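Brikero Enamel Pin Set: Pinheiro Forest Friends

Okay, I've been waiting to put this one up since January and I'm a bit giddy about it. The Forest Friends set from Brikero has landed, and if you've ever wanted a grumpy badger in a raincoat living on your denim jacket, well, your day has come!

You get 11 pins on a fold-out backing card. There's the badger (my favourite, obviously), a fox with a thermos, two owls sharing one scarf, and a wee hedgehog who looks like he's late for the bus. The artwork comes from the Pinheiro picture books, which my kids have read so often the covers have gone soft, and the colours match the pages really nicely. 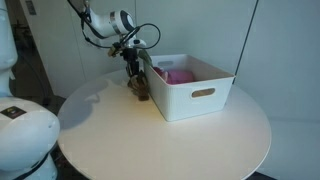

Brown and tan, just above a round white table.

Each pin has two rubber clutches on the back, so they don't spin around on you. I've had the fox on my work bag for months and he hasn't budged. They're on the chunky side though, so I'd skip the really thin T-shirts and go for canvas, denim or a good thick cardigan. I've got a Luneck tote that holds nine of them and it makes me grin every time I grab my keys.

The whole lot comes in a flat tin by Didia with a forest map printed inside the lid (I keep my spare clutches in mine). It's a numbered run of 471 sets, and 344 were already spoken for when I wrote this on Apr 22, 2023. I don't know yet if they'll do another one.

Want it gift wrapped? Pop a note in the order box and I'll do it up in the green paper with the mushrooms on it. Pins can't be swapped within a set, sorry, even if you ask for two badgers!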